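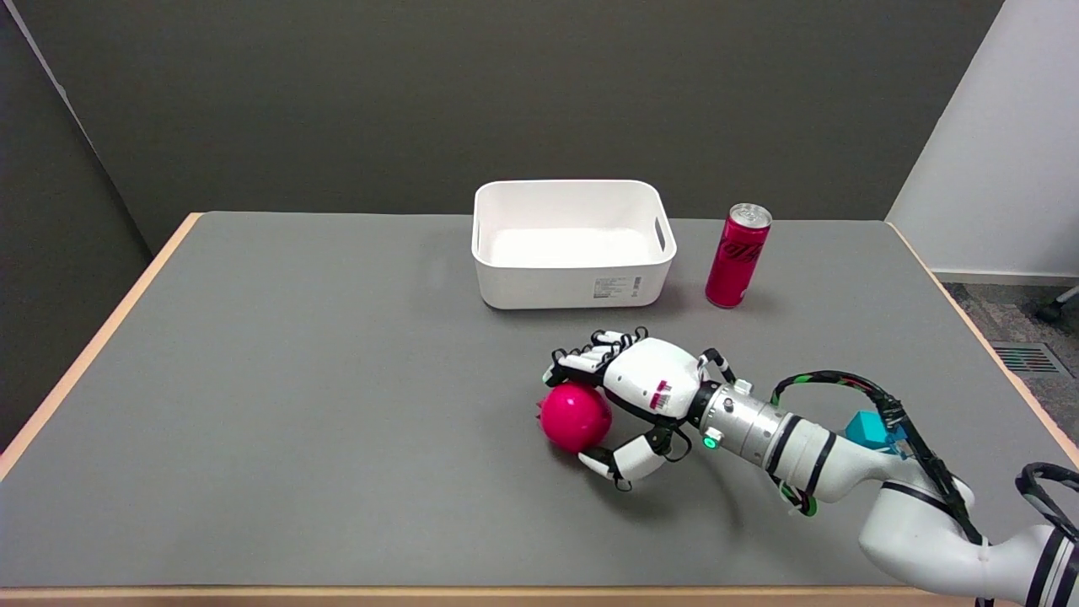

The five-digit hand on its arm at the Lindby test bench, holding the pink ball used for grip checks. The status light at the wrist is green.

Lindby has changed the way it maintains the humanoid hand on its bench cell, after a run of grip faults that were traced to the cables between the wrist and the elbow. The new routine took effect on 3rd September and applies to the arm, the hand and the wrist coupling.

The faults began in January. The hand would close on a part, report full contact and then drop out of position control for a moment before recovering. The fault log held 131 such entries by the time the cell was taken out of service. Most were recorded with the wrist rotated well away from its home position.

Tươi Diệp, who is in charge of the cell, first replaced the finger drive board, which made no difference. She then ran the wrist slowly through its full range with the hand closed and watched the supply voltage. It dipped at the same angle on each pass. The bundle along the top of the arm had been tied too close to the wrist, and one conductor had broken inside its jacket.

The bundle has been replaced and rerouted. It now leaves the wrist in an open arch and is fixed again nearer the elbow, so the bending is spread over a longer length. The tie next to the coupling has been left off. Kasten supplied the new cable set, and Mogensen carried out the electrical test before the arm was powered up.

Under the revised schedule, the bundle is inspected every 3000 grip cycles with the arm powered down. The technician checks the jacket for flat spots, flexes each connector by hand and tightens the coupling screws in a cross pattern. The finger joints are then wiped clean and the hand is homed.

A grip check follows. The hand closes over a ball on the table from above, with the thumb underneath, and holds for 58 seconds while the motor currents are logged. The check is repeated at three wrist angles, including the one at which the old cable failed. A rise in current on any finger during the hold sends the hand back for joint inspection.

Bjarke Holst, who wrote the check procedure, said the ball had been chosen for its glossy surface. "A weak thumb shows up on it very quickly," he said. "On a part with edges, the fingers can hide the problem."

No voltage dips have been logged with the new bundle. A spare set is now kept at the cell, and the old cable has gone back to Kasten for sectioning.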